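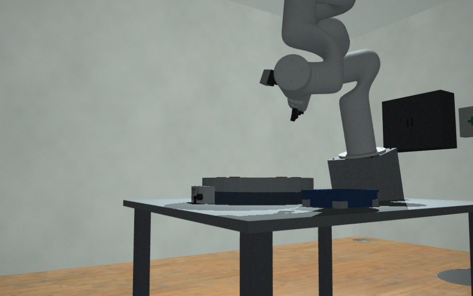 Page last changed: May, Friday, 5:23 p.m.

4. Who gets to tell the story in Gadholm

I should admit up front that I came to the Gadholm books as a kid who just wanted the maps. (There are a lot of maps!) So when I sat down to work out who tells each chapter, I had to unlearn plenty of what I thought I remembered.

The series has 951 chapters if you count the side tales, and I do count them, even the one that is mostly a recipe. Every chapter has a teller, named or hinted at, and the tellers fall into two camps: the islanders of Wuren, who talk in long looping sentences and never get to the point, and the river traders of Rotik, who get there at once and then haggle over it. Wendelin Hollenstein argues in his book on the series that the Rotik voice is the author's own. I used to agree with him. Then I reread the flood chapters, and now I'm pretty sure he's wrong, or at least wrong about the second half.

My trouble with his reading starts when the lamp keeper Schouten loses the ferry. Until then a Rotik trader tells us everything, and tells it fast. After the ferry goes, the sentences stretch out. We get the weather, then the keeper's mother, then the weather again. It reads like Wuren talk, but the chapter heading still gives the trader's name! Hollenstein calls this a slip. I think the trader has simply spent too long on the island and started to sound like the neighbors, and I love that the book lets you find it out by ear.

Esben Østergaard got close to this idea in a short essay on borrowed speech in sea fantasy, though he only looked at 23 chapters and stopped before the flood. He marks a voice as mixed when a teller uses at least five phrases that belong to the other camp. I kept his rule, partly so our results could sit side by side and partly because I couldn't come up with a better one.

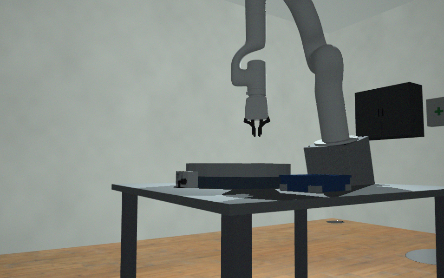
Figure 3. Simulated robot arm on its pedestal.

With that rule in hand, the flood chapters come out mixed nearly every time, and the early market chapters almost never do. The side tales are a mess. Some are told by a ghost who claims to be 1,000 years old and borrows from everybody, so I've left the ghost out of the comparison and given her a section of her own (Section 6, if you want to skip ahead).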